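Oiled floor went dull after mopping, do I have to sand it?

Posted in Floors and Woodwork
3574 views

Ximena Retamal
We moved into our place in July and the whole downstairs is wood planks with an oil finish (the seller left a half-used can of Jedutach hardwax oil in the basement, so I'm assuming that's what's on there). It looked gorgeous when we got the keys. I've been mopping with a bucket of warm water and a good squirt of dish soap, same as I did on the tile in our old apartment, and now there's a cloudy path from the back door to the kitchen. It feels kind of draggy under my socks too. My brother-in-law says it has to be sanded back to bare wood and I really, really don't want to do that with a toddler in the house. Is there anything in between? And what should I be mopping with?

Folke Granström
Don't sand yet! Draggy plus cloudy sounds a lot like soap film to me. I did the same thing to my hallway my first winter here and was one phone call away from renting a drum sander.

Try one small patch first, somewhere behind a door. Plain lukewarm water, a cloth you've wrung out until it barely feels damp, and a white pad - the soft white kind, please don't use the green one. Rub along the grain, wipe with a clean cloth, then let it dry overnight before you judge it. If the patch looks better, do the rest a couple of boards at a time. Mine took 2 evenings and my knees complained for a week.

If it's still flat after that, the oil is probably worn where everybody walks, and you can put a thin coat of the same oil on just those boards. Thin means thin. Buff it until you think you've taken it all off again, and check the can for how long to keep the kid out. Also lay the oily rags out flat outside to dry, never in a heap. They can heat up and catch fire.

Color is the other thing people worry about. The warm brown I'd aim for is close to the planks in this one, and clear oil on my oak got me most of the way with no stain.
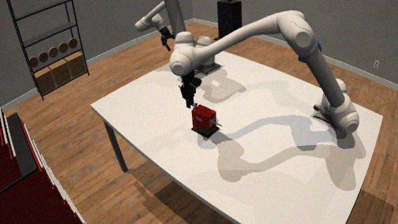 Warm brown planks with a white table on top, the look I was after

For regular cleaning I use the soap made for oiled floors, one capful in a bucket, and mostly I just vacuum.

Lautaro Mansilla
vinegar and water, been doing it 31 years no problems

Pilar Carrasco
I'd skip the vinegar on oil, it made mine look even flatter. Folke's way worked for me except I needed 3 rounds with the pad by the stove, where there was grease mixed in. Put a mat at the back door too, half of my cloudy path was plain old grit.

Ximena Retamal
Did the patch behind the pantry door last night and it's so much better!! Ordering pads now. Not telling my brother-in-law until the whole floor is done.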